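6.3 When the virtual robot stops too close to a wall or a door

This section concerns the fault which we call "blind stop". It was found in the Condel house simulator in February, during the night runs at Bristbridge, and it can appear in every version of Condel that uses the Troltis driving module. Please read the whole section before you change any value. If your robot has stopped and the log shows code 433, go directly to step 1.

What happens. The robot drives through the house and comes very near to a flat surface, for example a plank wall or the side of a cabinet. The surface covers a large part of the camera view. The Troltis module cannot find enough points to measure the distance, so it keeps the last good distance and continues to drive. After this the robot touches the surface, the contact alarm is raised and the run is closed with code 433. In the worst case the alarm is not raised, and the wheels turn against the wall until the time limit of the run. 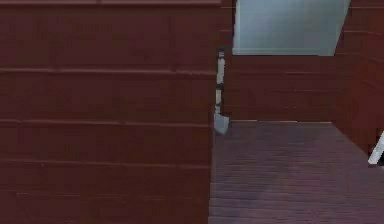 The dark wooden rooms give more trouble than the others. The planks have nearly the same color from one to the next and the texture is weak, so the module receives little information from them. Vilém Hudec tested the same route with a brighter wall material and the fault came less often, but it did not disappear. For this reason we do not recommend changing the materials as a repair.

CAUTION: Do not connect a real robot to the same command channel while you look for this fault. The real robot will repeat the commands of the virtual one, and the virtual one may be pushing against a wall. Switch the output to "Simulation only" and check that the status line says the same.

Procedure after code 433

1. Press Pause. Do not press Reset, which deletes the last camera views.

2. Open the Run menu and choose Save State. Write the name of the house and the name of the room into the comment field.

3. Open the camera window and look at the last view. If one surface takes half of the view or more, you most probably have a blind stop. If the view is open in all directions, go to section 6.4 (Lost wheel contact).

4. Open the file drive.cfg and find the line hold_distance. In the delivered file the value is 30, which means that the old distance is kept for 30 simulation steps. This is too long.

5. Change the value to 10. Save the file.

6. Load the saved state and choose Back Off. The robot moves backward in a straight line until the distance is measured again.

7. If Back Off ends with code 486, there is an object behind the robot. Do not repeat the command. Turn the robot by hand in the top view, then begin again from step 6.

8. Start the route from the last waypoint. Stay at the screen for the first passage through a door.

Note: The value of hold_distance must not be 0. With 0 the robot stops at every short loss of distance and will not finish any route.

Doors

A door which opens toward the robot is a special case. The map in Condel stores the door as closed or open, but it does not store the angle. When the door leaf stands diagonally in the room, the planner believes that the floor next to it is free. Silvia Říha reported this first, and Čestmír Charvát could repeat it in two different houses.

Before you run a route with doors, do the following:

1. In the Map window, select each door on the route and choose Use Leaf Shape.

2. Set the side margin to "Wide" for dark doors.

3. Check for low objects on the floor near the walls. The planner ignores objects lower than the wheel axle, also when the wheels cannot pass over them.

4. Choose Rebuild Map and wait for the message "Map ready". It can take up to 10 minutes for a large house.

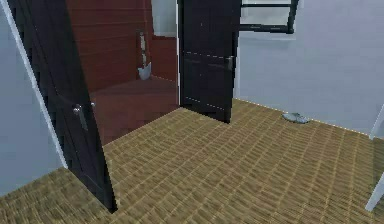 Is it enough to set the doors to closed before the run?

Closing the doors only removes the error for the rooms that the robot does not need to enter. For any room on the route the door must be open, and then the leaf shape has to be in the map. Use closed doors for the unused rooms, if you like, and Use Leaf Shape for the rest.

Note: After Rebuild Map the old waypoints remain valid, but the names of the doors may change. Routes that call a door by its name must be corrected by hand. Jozefína Charvát has prepared a small script for this, and it is in the folder tools under the name doornames.

Reporting

If the fault comes back after these changes, please send us the saved state, the file drive.cfg and the complete log. A screenshot alone does not help us, as the distance values are only in the log. Write also which surface the robot was near and whether the contact alarm was raised. Reports are collected by Natália Urban at the Vaněk support desk.

Do not send states saved after Reset. They contain the start position only.

6.4 Lost wheel contact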